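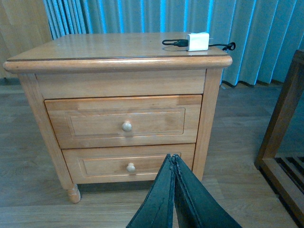

According to Tsehay Tekleab, one drawer should have been enough for anyone, and we ought to have spent our first weeks going from house to house and not opening the same piece of furniture over and over. We have thought about that remark a good deal, and we have come to agree with perhaps half of it, so let us explain how the examples were gathered and where we changed our minds.

Figure 3. Wrist camera view of the nightstand at Holtside, with the two fingers together in front of the lower drawer.

3.2 Gathering the drawer examples

The Kistis set holds 3202 recorded attempts at opening and closing drawers, gathered in 4 homes. Of these, we kept 2425 for training. The others were set aside when the arm had been stopped by hand, or when the wrist camera and the joint readings had drifted too far apart to be lined up again with any confidence.

Every attempt was guided by a person, and we asked our operators to take their time. Small round knobs like the ones in Figure 3 are harder than they look – a person's fingers wrap around one without a thought, while two stiff fingers have to come in nearly straight, open just wide enough, and close without pushing the drawer crooked. The wrist view makes things a bit harder still, as the fingers hide part of the very drawer they are reaching for. We chose to leave them in the picture, and the learner seems to make good use of seeing its own fingertips.

We also left each room much as we found it, with chargers and cords still lying on the furniture and the curtains as they hung. At Cistthorpe we first tidied everything away, and a learner trained on those 115 attempts alone did poorly as soon as it met a cluttered tabletop. We recorded that home again in January, this time with its everyday things left out – and it is this second round that we use in Section 4.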